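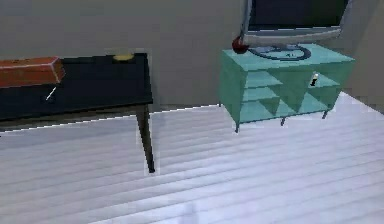 Black table and teal TV stand on a plank floor.

About Tirard

Tirard is a furniture rental and home setup company based in Kirel. We supply tables, beds, seating and storage to people who need a furnished home for a few months or a few years. Most of our customers are hospital staff, visiting teachers and families waiting for their own house to be finished.

Meinrad Steiner started the business with one van and the contents of two apartments. Na-rae Nam joined him as a partner the following August and now runs scheduling and customer service. We have 4 delivery crews and look after 116 homes in Kirel, Paul and Mernidard.

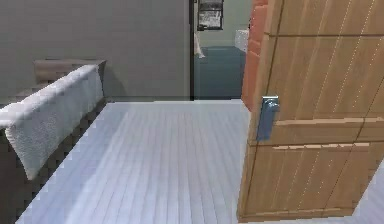 Rentals start at three months. The monthly price covers delivery, assembly, pickup and repairs for normal wear. Mattresses are always new and stay with the customer at the end of the lease. Everything else comes back to our workshop in Mernidard, where it is cleaned, checked and tightened up before it goes out again. Pieces that are too worn to rent are sold at the workshop each August.

Our office is at 323 Paul Road, on the ground floor. We are open from 8:30 a.m. to 5 p.m. Deliveries can be booked until 7 p.m.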